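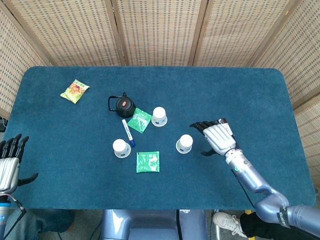
Where should the tea table stand in a shared room?
Put it beside a wall or a folding screen, away from the main door, with enough free floor in front so that two people can pass each other.

Speaker notes, Jordan asked me to keep it under half an hour
Talk: A small tea corner for a shared room
Grundton meeting house, 09/05/2021
Speaker: Orvokki Ahonen

Opening

Say good afternoon. Thank Jordan Garside for the invitation and Tiruwork Workneh for the translation of the handout. Speak slowly. My first sentence is always too fast.

Tell them what the talk is: how we made a tea corner at Endale, what we bought, what we did wrong. I am not a tea master. I will not speak about ceremony, and if somebody wants this, Byung-chul Won knows much more than me and he is sitting in the second row.

The screen and the cloth (first slide, keep it on)

Start with the screen and not with the tea. Many people will expect the teapot first.

The screen is woven bamboo in wooden frames, light tan, and it goes around the back and both sides of the table. Before we had it, people put the tea on any free desk and drank it standing, with their coat on. With a screen, the table becomes a place. Sosina Tufa said it was like a room with three walls, and I still use her words.

Points to mention:
Woven panels have small gaps, so some light passes through.
Angle the side panels. A folding screen in one straight line will fall. Ours fell in February, on Jordan.
Dust it with a dry brush. A wet cloth left marks on our first one.

Then the cloth. It is teal-blue and feels and looks like a carpet. We had a smooth plastic cover before, and the cups slid on it and made a noise each time. On the thick cloth everything stays quiet. The bad side is spilled tea. Tell about the evening with the hibiscus. (Short version! Last time I took too long with this story.)

Ask: who has a table with rounded corners? Wait for hands. If the corridor is narrow, I recommend them very much. My hip recommends them also.

The teapot

It is small and black, and the handle curves over to one side. People always ask why we do not have a large one. A large pot goes cold before it is empty, and then somebody must decide to throw the tea away, and in our group everybody is too polite to decide. The small pot holds 300 ml and is finished in one round. You make another if you want another.

Show how to hold the lid with one finger while pouring. Use the pot from my bag, it is in the blue towel.

Water: for green tea we use 75 degrees. If you have no thermometer, boil the water, open the kettle and wait some minutes. Do not be strict about it. Byung-chul will perhaps disagree here, let him speak.

Packets and loose leaves

We changed to packets in our second year. I was against it and I lost the vote. The green ones are flat square sachets, easy to keep in a drawer, and a person who comes alone can make one cup and leave no work for others. Loose leaves taste better to me. They also block the sink, and the sink at Endale was blocked twice.

Put the packets on the table where the guest can see them. If they are in a tin, people ask for permission, or they do not ask and go without.

Paper cups

Stand them upside down until they are needed, so the dust stays out. Our cups are white with a light blue band by the rim.

Keep a marker pen on the table. Write your name on the cup and use it the whole afternoon. Before we had the pen, people put their cup down, forgot it, and took a new one. In the first year Tiruwork counted 186 cups in one month for a group which is not large. With the pen it became much less, but she had stopped counting by then, so I cannot give the second number. Put the cap back on the pen. I say this at every talk.

If somebody asks about real cups: yes, they are nicer. We have no hot water in that room for washing them.

Something to eat

One small bag is enough to begin. Crackers or something salty goes well with green tea. Nothing with cream, nothing that needs a knife. Open it and put it to one side, so nobody must reach over the pot.

Money (only if they ask)

The screen was the largest cost. We found it second-hand from Stalla when they closed their shop in Brotska. The cloth is a remnant. Pot, cups and the first tea together were less than the screen.

Practice part

Everyone comes to room 203 after the break. Two tables. Let them lay out the things themselves and do not correct while they work. Then ask each group where the guest should sit, and where the person who pours.

To do before I start

Fill the kettle. Ask Jordan for the extension lead.
Handouts are in the green folder, English on top, Amharic under it.
Return the key to Sosina before I go to the bus.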